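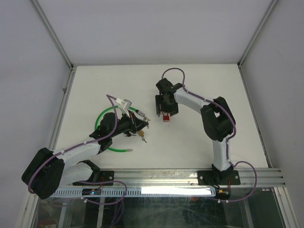 Consumo de agua en los comedores escolares de Grerdale: informe de seguimiento

Autora: Zdislava Lukáč

1. Objeto
El trabajo evalúa si la instalación de fuentes de agua refrigerada reduce la compra de bebidas azucaradas entre el alumnado de secundaria. Se estudiaron tres centros: Gonine, Womeck y Sokol. Los dos primeros disponen de fuente desde enero; Sokol sirvió de control.

2. Método
Se registraron las ventas de la cafetería durante 6 semanas, con un total de 3.000 tiques. Cada bebida se clasificó según su contenido en azúcares por 100 ml. Los zumos envasados se computaron como bebida azucarada – criterio discutible, pero aplicado por igual en los tres centros.
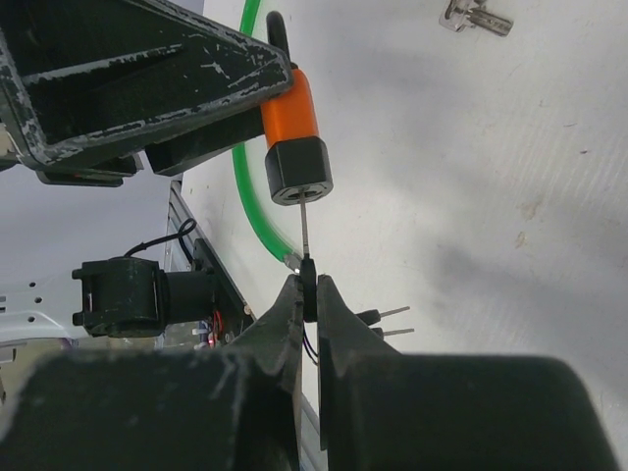 Figura 1. Llave introducida en un candado naranja.

3. Resultados
En Gonine, las ventas de bebidas azucaradas bajaron un 17 %. En Womeck el descenso fue menor y se concentró en el recreo de la mañana. Sokol no presentó variación apreciable.

4. Limitaciones
No se midió el agua traída de casa ni las compras en comercios próximos. Tampoco se separaron los datos por curso, ya que el tique no recoge la edad del comprador. Los precios se mantuvieron fijos durante todo el periodo.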